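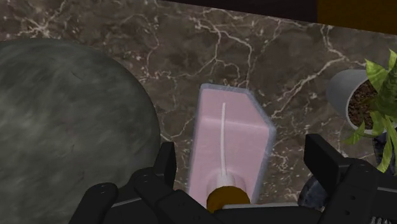 A simulated countertop used in the Onden demonstration, with the gripper at the pink bottle. The potted plant is on the right.

The Ovwood Open Afternoon is a yearly public demonstration of household robotics held each April at the Testa building in Ovwood. It is best known for its counter task, in which a simulated robot arm is asked to pick up a bottle while visitors watch on a large screen and offer advice, none of which reaches the robot. The event is free, lasts from two o'clock until the biscuits run out, and is listed in the town's spring programme between a seed swap and a talk on drains.

Background

The building was put up as a showroom for fitted kitchens and kept its name when the kitchens left. Its present tenant, the Onden workshop, develops control software for arms with two-jawed grippers and does most of its testing in simulation. The first open afternoon was arranged after neighbours asked what went on behind the blinds. They were shown a man-sized cabinet of computers and a spreadsheet, and attendance the following year was low. The counter task was introduced in reply and has been the main item ever since.

The counter task

The task takes place on a rendered kitchen worktop of brown marble with pale veins. A bottle lies on the surface and the arm must close its jaws on it, lift it, and set it down again within 25 seconds. Other objects are placed nearby to make the approach awkward. In the best-known layout, a pale pink bottle with a brown and gold cap lies between a large dark grey rounded object and a leafy plant in a grey pot. The workshop's notes refer to the rounded object as "the boulder". Regular visitors hold that it is a bowl, and the question has been raised at every open afternoon for which minutes survive.

The veined marble was chosen on purpose. Plain surfaces had proved too easy for the vision software, which did very well on them and then went to pieces when shown a worktop of the sort people pay extra for. Several visitors have praised the marble and asked where it could be bought.

Each round consists of 5 attempts, with the bottle turned to a slightly different angle each time. An attempt counts as a success if the bottle leaves the counter and comes back to it under control. Dropping it counts as a failure, though a popular one. Contact with the plant is recorded separately under "foliage".

The software

Control is handled by a program called Randa, which plans the path of the arm and decides when to close the jaws. Randa is cautious by design. It often stops just short of an object and waits while it checks its own estimate of where the object is, a pause that the programme leaflet describes as "deliberation" and that younger visitors tend to describe more loudly. A setting exists to shorten the pause. It was used at one open afternoon, after which the layout had to be reloaded and the setting was moved to a different menu.

The demonstration is run live, without a recorded version to fall back on. When the simulation crashes, staff carry on with a short talk about gripper maintenance, and this talk has become so well practised that it is now printed in the programme with its own start time.

Visitor session

In the second hour, 2 visitors at a time may take over from Randa, one steering the arm and the other working the jaws. The arrangement was meant to show how much the software has to manage at once. It has mostly shown how much married couples do. A handheld controller is supplied, along with a laminated card of instructions which is usually found later under the tea urn.

Reception

The highest attendance to date is 340, reached in a year when it rained and the seed swap was cancelled. The local newsletter called the afternoon "slower than expected, but absorbing", a line the workshop has used on its posters ever since with the first half left off. Comment cards most often ask for more chairs. A smaller group wishes to know when the robot will be able to wash up, and the standing answer, given in the leaflet under "Other questions", is that the workshop is concentrating on bottles.

See also

Counter task layouts
Onden workshop
Testa building, Ovwood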